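Let the Arm Stop and Ask

I have been putting off writing this, partly because I like the people at Venora and partly because I like their robot, which has spent the winter learning to tidy guest rooms at the Clustholm. But something went wrong there in February, and I think it deserves more than a line in a maintenance log.
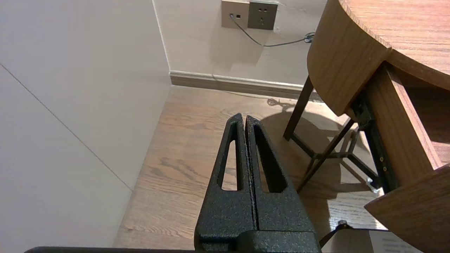
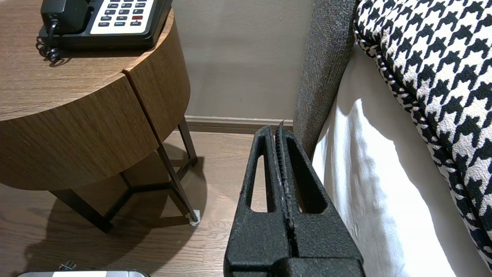 Both views come from the wrist, with the two black fingers over the wood-look floor and a round table close by.

What went wrong

The arm was reaching down beside a table when its fingers closed on a cord it had taken for a shadow. It felt the pull, decided the pull was within limits, and kept going for 5 seconds until someone hit the stop. Nobody was hurt, bless them, and the repair came to $85. The log showed 2,453 clean reaches before that one, and I heard that number offered as comfort more than once.

Well, it doesn't comfort me much! A hotel room is full of cords and table legs and low edges (go look under your own nightstand), and a guest's foot could be down there too. I'd gladly wait longer for a made-up room if the arm would stop at the first tug it can't explain and call a person over. Venora says a lower force limit would add 4 minutes to every room. I say take the 4 minutes, and put the new limit in before the arm goes back upstairs.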